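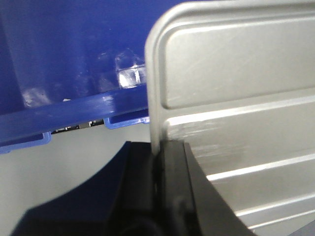 The July meeting of the Kellier Community Garden and Tool Library was called to order at 6:40 p.m. in the back room at Hokeo Hall. Minutes of the June meeting were read and approved with one correction: the hose repair was done by the east plot holders, not the west. The question of storage came up first. Members agreed that large plastic bins like the blue one, with a thick rim, are easier to lift than the old crates, and that shared hand tools will move into bins before fall. Labels are to go on the side, below the rim, so they can be read when the bins are stacked.

Finances
Opening balance was $3433. Expenses for the month came to $738, most of it for the water bill and the second load of compost. Plot fees are still owed on four plots. Reminders go out this week and the late fee will be waived if payment comes in before the August meeting.

Water
The meter reading was higher than last July. Two causes were discussed: the dry spell, and the drip line on the Mkhize Street side, which has been left running overnight at least twice. It was moved and seconded that the timer be reset to shut off at 9 p.m. Carried. A second motion, to limit hand watering to mornings, was discussed at length and tabled. Several members work early shifts and can only water after supper.

Plots and waiting list
There are 39 plots in use. Plot 12 has been given up and will be offered to the next household on the list. The half plot by the gate is too shaded for vegetables. Suggestions were ferns, a bench, or leaving it for the herb bed to spread into. No decision.

Tool library
The tiller is back from Vutia Small Engine and starts on the second pull. Borrowing is limited to one day through the end of August. Two digging forks and the long loppers are overdue. Anyone who has them should return them to the shed, no questions asked. The sign-out sheet needs to be filled in with a phone number as well as a plot number.

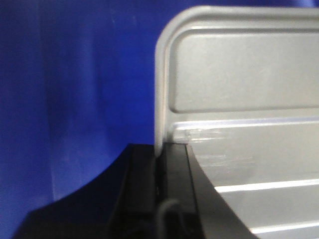
Light gray tray, blue background.

Seed swap
The fall swap will be held at Hokeo Hall from 10 a.m. to 1 p.m. The hall has agreed to the same rate as last year. Some 300 packets were left over from spring, and the beans and squash should be tested before they are put out again. Lettuce and onion seed more than two years old will go in the free pile. Tables will be set out by crop this time, as the alphabetical arrangement was hard to follow. Packets should carry the variety and the year saved. A request was made for more flower seed, zinnias in particular.

New business
A complaint was received from the apartments behind the compost bays about the smell. The bays will be turned twice a week during hot weather and covered with straw after kitchen scraps are added. Meat and dairy are not allowed in any bay.

The shed lock sticks. A new one will be bought, not to exceed $40, and the code will be changed at the same time.

Next meeting is in August at 6:30 p.m., same room. Items for the agenda should be left in the shed mailbox.

Meeting adjourned at 8:05 p.m.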